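The Back Counter, and Why I Finally Gave In
From the Briltholm House kitchen notes

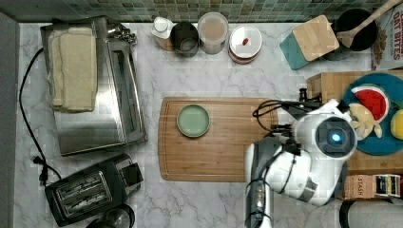
Page last changed: May, 4:18 p.m.

I have been grumbling about our shared counter for so long that Emiko Ishida told me to either write it up for the newsletter or stop talking about it at breakfast. So I'm writing it up!

My big idea this spring was to keep the middle clear. Everything goes to the edges and the cutting board gets the open marble to itself. Before that we had the board shoved up against the tile, and every time I chopped an onion half of it went down behind the canisters (I found a piece in there that I don't want to discuss).

The toaster oven stays on the left. Irfan Janjua wanted it gone, and I see his point, it's a big steel thing and it eats a lot of marble, but he doesn't make the Sunday-style potatoes for 11 people and I do. What I will give him is the towels. Folded cream towels on top of the oven look lovely and they're right there when you need one, and they also have to come off before anybody turns it on. Please! I've asked Markos Ververidis to put up a rail and he says he has one left over from the Jitalura cabin, so the towels should have a proper home soon.

The two-slot toaster sits just below the oven, and yes, some of you think two toasting machines is silly. I tried a week of doing toast in the oven and it was slow and I was cross. The toaster stays. I do want us to get better about the cords, though - I bought a bag of 50 little cord ties from Gounder Hardware and they're in the drawer under the mugs, so help yourselves.

Canisters go along the back, by the green and tan tiles. The clear glass one is my favorite because you can see when it's getting low. The black one is a mystery until you open it, and Manikandan Thomas has promised me a label for it. If you finish what's in any of them, write it on the list.

Over on the right it's the pot with the wooden spoon, and the cereal. I'd like the Oat Bites to go back in the cupboard after breakfast, but I've lost that argument twice, so for now the box can live against the far end as long as the top is folded down.

Next month I'm starting on the spice drawer. There are 18 jars in there and four of them are cumin. If you want to help, I'm usually in the kitchen by seven, and there's coffee.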